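Does rinsing right after brushing undo the fluoride?

Lesia Romaniuk
2019-01-02
My new hygienist told me to spit and not rinse, and I've been a rinser my whole life. I brush for two minutes, then swish a big cup of water because I can't stand the foam. She says I'm washing the good stuff down the drain. I've got one soft spot on a back molar they're "watching" until May, so I'd like to get this right. Also — does it matter if I eat after?

Stefaniia Sirko
Yes, it matters! I was a dental assistant for five years and said this all day long. Fluoride works by sitting on the teeth, so a big rinse thins it out. Spit well, wipe your mouth, go to bed. The foam feels gross for a week and then you stop noticing.
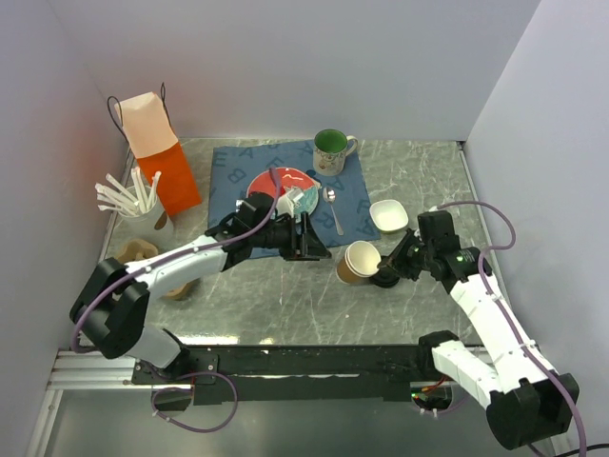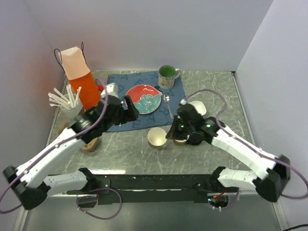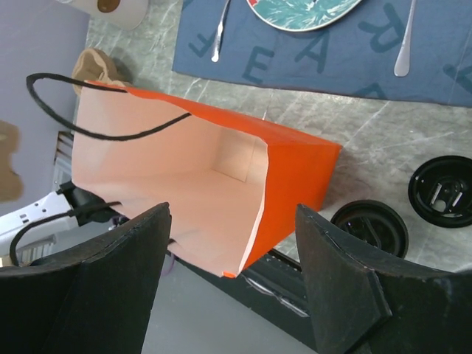
If you really can't take it, use a tiny sip of water, or switch to a paste that foams less (look for one without SLS on the label). As for food, I wait half an hour after brushing, and at night I don't eat at all once I've brushed. Your mouth makes less saliva while you sleep, so that's the brushing I'd be fussiest about.

Eugeniusz Głowacki
I've rinsed for 50 years and have all my teeth but two. Just saying.

Valentyna Pavliuk
Ask about a stronger paste for that molar too. Mine got me a prescription one and the spot hasn't grown — same deal, no rinsing after.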